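Diary, May, a little after eleven at night

Still at the bench in Cleltby. I told myself I'd write this up before bed, so it goes in while the terminal scrolls. Today was all clamshells – clear plastic, shiny, and my depth code hates every single one of them!
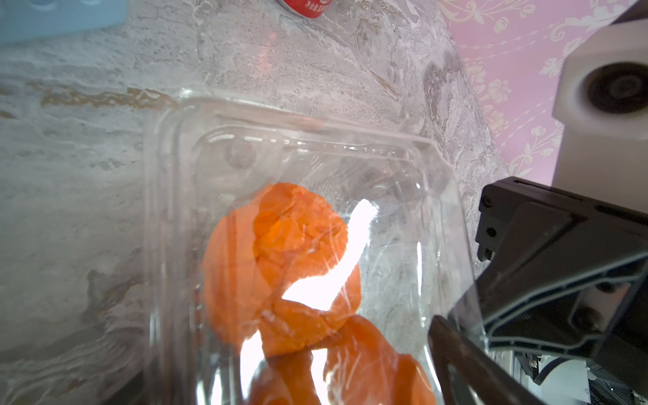
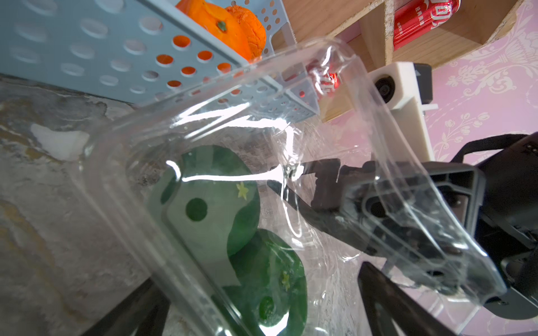
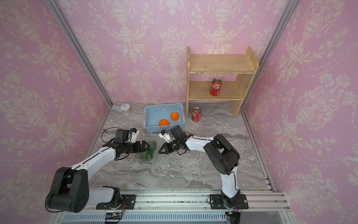
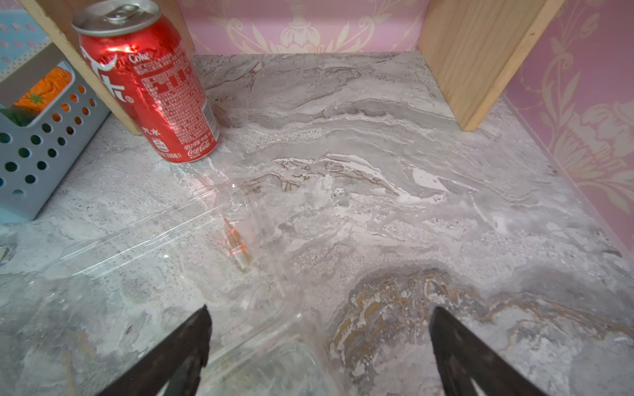

*Clear container, marble top, pink wallpaper, in all four.*

So, the perception side first. The segmenter in Kavia is happy with anything that has a color. Red can, great. Blue basket, great (the holes used to bother it, and then I changed the smoothing and they stopped). Give it the clear container and it hands me back the marble with a few bright scribbles along the rim. In the last picture there's even a bit of the can's red showing up in the plastic wall, and that's exactly the kind of thing Kavia wants to call an object. I spent most of the morning on a mask that only trusts edges seen from two viewpoints. It helps. It also costs me 362 milliseconds a cycle, and I'm not thrilled about that.

Then the planner. Royer still treats the two arms as polite strangers, so when both grippers want the middle of the table it pads the collision shapes until no path is left, and then it sits there. I cut the padding on the fingers only and left the wrists alone, because the wrist cameras stick up and I don't want to buy new ones. I replayed 1,681 saved planning queries against the new shapes and 1,538 came back with a path. Last week's build was way worse, but I didn't save the number, which is dumb. Write it down next time!

Grip force is the part I keep going around on. Thin plastic flexes, the lid goes wherever it likes (see the second picture, it's bent right around the jaws) and the controller reads all that bending as contact with something solid. I dropped the gain and put a filter at around 200 Hz on the current signal. Feels softer. Might just be me wanting it to feel softer.

Allthorpe wants the logs in their new format, and the exporter drops the timestamps on the left arm and keeps them on the right. Found it at dinner time, swore, ate a cold burrito, fixed half of it.

For tomorrow:

- finish the exporter
- run the two-view mask with the overhead light off
- move the finger padding into the config file, it's hard-coded in two places
- buy coffee filters

The replay job just finished and I'm leaving the results until morning.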